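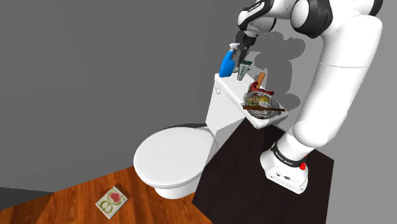

Faz 2 anos que a Stimska, onde trabalho, avisou numa reunião de terça-feira que a limpeza e a reposição dos apartamentos de Nirkbridge iam passar a ser feitas em parte por braços robóticos. Eu estava na sala com uma caneca de chá na mão e lembro-me do silêncio, e de pensar na prestação do carro, e depois de pensar que me tinha esquecido de tirar o peixe do congelador. A cabeça da gente é assim.

Prometi a várias leitoras que um dia escrevia sobre isto com calma, e como o chá de hoje está bom e a chuva não me deixa ir à horta, vamos lá.

Para quem chegou agora: eu faço casas de banho. Fiz durante muitos anos, à mão, de joelhos, com luvas que nunca me serviram bem, em apartamentos de estadia curta. Nirkbridge tem 90 apartamentos e cada hóspede tem a sua maneira de espalhar a vida pelas superfícies (uma vez encontrei uma tigela de sopa dentro do lavatório, muito direitinha, com guardanapo e tudo). Agora passo a maior parte das manhãs sentada diante de um ecrã, a preparar casas de banho simuladas para o braço treinar antes de lhe darem uma verdadeira. Ponho as coisas onde as pessoas as deixam. Um frasco de spray em cima do autoclismo, uma caixinha ao lado, uma taça de comida com os pauzinhos atravessados, um livrinho caído no chão. O pessoal técnico da Kahsay achou a taça um exagero. Eu disse-lhes que viessem comigo fazer um domingo de saídas e depois falávamos!

E é disto que eu gosto, confesso. Durante anos ninguém me perguntou nada sobre o meu trabalho, a não ser se já estava pronto. De repente há reuniões em que me perguntam se uma embalagem assim em pé costuma cair para trás, se a pessoa que limpa levanta primeiro o frasco ou a caixa, o que se faz com comida que talvez o hóspede ainda queira. Eu tenho opiniões sobre tudo isto, e muitas. Até agora já montei 1,061 cenas, contadas pelo programa, que conta tudo, incluindo as minhas pausas.

Essa das pausas é a parte de que gosto menos. Antes, entre um quarto e outro, havia o corredor, e no corredor havia conversa. Sabíamos quem tinha o filho doente, quem ia mudar de casa, quem andava a aprender a conduzir. No escritório somos quatro, cada uma com os seus auscultadores, e às vezes chego à hora de almoço sem ter dito uma frase inteira. Também há colegas que não quiseram o curso, ou que não lho ofereceram com grande vontade, e passaram para o edifício de Cluresstead, onde ainda se faz tudo à moda antiga. Continuamos a falar, mas já não é a mesma coisa, e eu sinto um bocadinho de vergonha quando me queixo da cadeira e elas se queixam das costas.

O ordenado subiu 400 por mês, o que me deu muito jeito, não vou fingir que não. Os joelhos agradecem. Os olhos nem por isso – tive de ir mudar os óculos em setembro e a conta ainda me dói.

O que peço à chefia, e já pedi por escrito, é que o curso se repita e que seja dado dentro do horário. O meu foi depois das seis da tarde, com toda a gente cansada, e quem tinha crianças pequenas foi desistindo. Responderam-me que iam ver. Vou perguntando.

Para a semana volto às receitas, que tenho ali uma abóbora a olhar para mim há dias.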